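Sunday, May 18, 2025

Shoe thread. We moved into the flat in Jeltgate in December and the shoes have been all over the floor ever since. Today I'm dealing with it.

**1/** The rule was meant to be shoes off and straight on the rack. The rule lasted 11 days.

**2/** Slides are the worst. You step out of them on the way to something else and that's where they live. 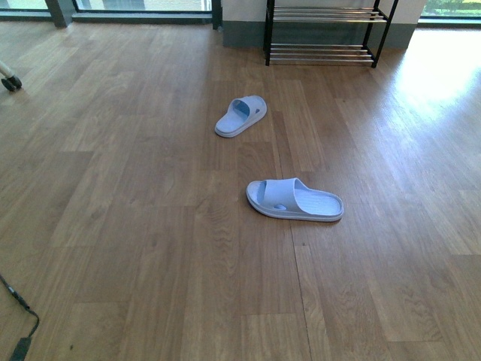

*Blue slides, one facing each way.*

**3/** Had a look at storage benches in Furtado yesterday. The cheapest was more than 60 quid and it would have blocked the window. Left it.

**4/** So we're sticking with the rack. Four tiers, metal rods, black frame. Small stuff can slip between the rods if you put it down lengthways, so I put shoes on sideways now.

**5/** Trainers are nearly as bad as the slides. They get pulled off with the laces still tied and stay however they land - on their side, usually.

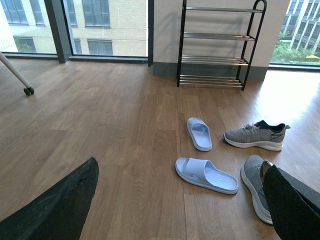

*Slides and grey trainers on the floor, rack over by the windows.*

**6/** New plan: slides on the bottom tier, trainers on the one above, boots at the top until it gets cold again. Anything that doesn't fit goes in the cupboard.

**7/** Someone asked about the floor - it was down when we moved in, so I can't tell you the make. I sweep it every 2 days and grit still turns up by the door.

**8/** Old walking boots are going to the charity shop in Balby on my next trip.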